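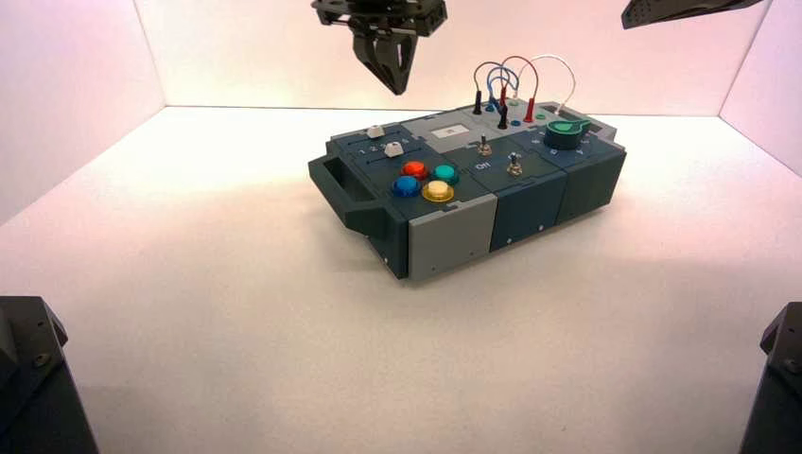 Fig. 3. The task board in the white cell, seen from the head camera, with the gripper closed over it.

4. Perception and sequencing software

4.1 What the layer has to do

The stack is split in two. Balletti is the perception side: one head view in, a list of parts with poses and states out. Hegazy is the sequencer: takes the list, takes a goal, emits one skill call at a time. Nothing else sits between the two. Earlier drafts of the system had a world model process in the middle that kept its own copy of the board, and it drifted away from both of its neighbours within a few minutes of running. Removed. The board list from Balletti is now the only record of state and Hegazy reads it fresh before every call.

The board in Fig. 3 mixes control types that need very different handling. Two sliders, four coloured push buttons, a pair of toggle switches, a big rotary knob with a green pointer, patch cables with banana plugs. A press is a straight line and a force limit. A slider is a line with a stopping point. The knob is a rotation about an axis we have to estimate first. The cables are their own problem and get Section 4.5.

4.2 Board pose

The board can lie at any angle on the table. We do not use fiducials. The pose comes in two steps, coarse then fine.

Coarse: the casing is segmented against the white table and walls, and the long axis of the mask gives an angle with a 180 degree ambiguity. The handle at one end settles it. If the handle is hidden by an arm, the colour order of the four buttons settles it instead. Red, teal, blue, yellow, read as a square, has only one orientation that fits, so one look at the buttons is enough.

Fine: keypoints on the casing and controls are matched to the board model and the pose is solved with a standard robust fit. We keep the inliers and throw the rest away. Plane of the table is fixed from calibration and the fit is only allowed to move in the plane plus a very small tilt. Letting it move freely was worse in every test we ran, the tilt soaks up errors in the keypoints and the far end of the board ends up floating.

The shadow was a nuisance. In a white cell a soft grey shadow beside a light grey casing part is close enough in tone that the first segmenter took it as casing, which pulled the long axis round. Training with shadows painted in at random directions fixed most of it. The rest is handled by the fit, which ignores the mask once it has enough keypoints.

The set for the keypoint network is 811 hand-labelled images, all from the head camera, all in the cell. We held out 51 of these and did not touch them until the network was frozen. The cell tint was left as it comes. We tried white balancing first and it made the light grey and the white parts harder to tell apart, so out it went.

4.3 Control states

Each control type has its own small reader that works on a crop rectified by the board pose. Readers return a state and a score, and a reader is allowed to say unknown. This matters more than the accuracy of any single reader. A wrong state sends Hegazy off on a plan for a board that does not exist, an unknown costs one more look.

Sliders. Position is measured along the track from knob centre, then snapped to the printed marks only if the goal asks for a mark. Raw position otherwise. The snapping used to be always on and hid a calibration error from us for far too long.

Toggles. Hardest of the readers. The levers are small and silver and pick up whatever is above them, including the arm. Two states, scored separately, and if the two scores are close the reader says unknown. A toggle unknown is by far the commonest cause of a second look.

Knob. Angle of the pointer cap in the rectified crop. Green against dark, easy. The height of the knob gives a parallax offset that must be taken out before the angle is read; we forgot this at first and every reading was out by the same sign, which is how it was found.

Display. Cropped and logged. Not used for control in this paper.

Buttons. No state. A button is a target and a colour. Whether a press registered is judged from the force trace and not from the image.

4.4 Sequencing

Hegazy is a plain behaviour tree with a search on top. The search picks an order of skills, the tree runs each one with its checks and retries. We looked at letting a learned policy choose the order and may come back to it, but the order matters mainly for one reason: the arm gets in the way of the camera. With the gripper over the middle of the board a good part of what it is about to touch is hidden from above. So the cost of an order is motion time plus a penalty for every reading that would have to be made with the arm in the way.

In practice this groups skills by region. Left side done, arm back, look, then right side. The penalty is a single number and was set by hand. Changing it by a factor of two either way does not alter the order for most goals.

Each skill has the same shape:

check that the target is known and the score is high enough
move to the pre-contact pose, fingers set for the skill
approach under force limit
act
back off along the approach line
ask for a fresh reading

Fingers set for the skill means closed for presses and toggles, open by a fixed width for sliders and plugs. Closed fingers make a narrow wedge which fits between controls without brushing its neighbours. Pressing with open fingers was tried and dropped, one finger lands on the cap and the other on the bezel.

The approach is planned as a free space path to the pre-contact pose then a straight line. Only the first part uses the collision model. The second part is short and runs under force control, the limit is per skill. Arm bases, walls and the second arm are all in the collision model as boxes grown by a margin. The second arm is treated as moving even when it is parked. This costs some planning time but we stopped having to remember which mode we were in.

4.5 Cables

The patch cables stand up from the board in loops, higher than anything else on it near the knob, and they are the one thing that the board model cannot describe. Their shape is different every time a plug is moved. We do not try to estimate the shape. Two things are done instead.

First, for collision, a cable region is grown from pixels classed as cable and raised to a fixed height. Everything under that is a no go volume for any skill other than the plug skills. Crude. It does block some approaches to the knob from behind that would in fact be fine, and the planner comes in from the front in those cases.

Second, for grasping, the reader finds plug bodies and not wires. Plugs are black or red and stand upright in the sockets, so a plug is a short vertical cylinder with a known radius, and the grasp is planned on that. Which wire belongs to which plug is only worked out when the goal needs it, by following the wire colour from the plug upwards. Where two wires cross the follower often swaps over. We detect the swap by colour and restart past the crossing. Works for blue, red and white on this background of dark casing; white against the white wall is poor and the follower is told to return unknown there.

4.6 Timing and the control loop

Perception runs on request, not at a fixed rate. A full read of the board takes 900 ms, most of it in the keypoint network and the cable classing. Hegazy asks for a full read at the start and after any plug skill, and for a single control read otherwise. A request made while the arm is still moving is held until it stops. Early on it was not held, and we had some very odd knob angles.

The arm controller is separate and knows nothing about the board. It takes a pose, a force limit and a speed. All board knowledge stays in the upper two layers, so that either can be swapped without retuning the arm. We swapped the whole of Balletti once, during the work at Pukardale, and the skills did not need to be touched.

4.7 Logging and replay

Every run writes the head view, the part list, the chosen skill and the force trace to one file with one clock. The Mimberg replay tool steps through these and can rerun Balletti on the stored views, giving the list it would produce today next to the list it produced then. Most of the fixes described above came out of replay and hardly any from watching the arms.

The regression set is 28 stored runs, picked becuase each one broke something at the time. A change to either layer has to pass all of them before it goes on the cell. Replay cannot test what the arm would have done after a different decision, so a run is cut at the first point where the new decision differs from the old one, and the difference is looked at by a person. Slow but the set is small.

4.8 Known faults

Pose is poor when an arm hides both the handle end and the buttons. No fix other than moving the arm.

Toggle reader. Seen above. A side view would help, we have not fitted one.

The fixed height of the cable volume was chosen for the leads we have. Longer leads would stick out of the top of it and the planner would not know.

Force traces for a press look nearly the same as those for a press on the edge of the cap. A few of these are logged as good presses and we only catch them where the goal has some other way of checking. Results in Section 5 count them as failures where we could tell, and are otherwise left as logged.

Retries are capped per skill but not per run, so a goal with many parts can spend a long time on one bad toggle after another before it it gives up. A cap per run has been added since the results were taken in July and is not part of the numbers reported.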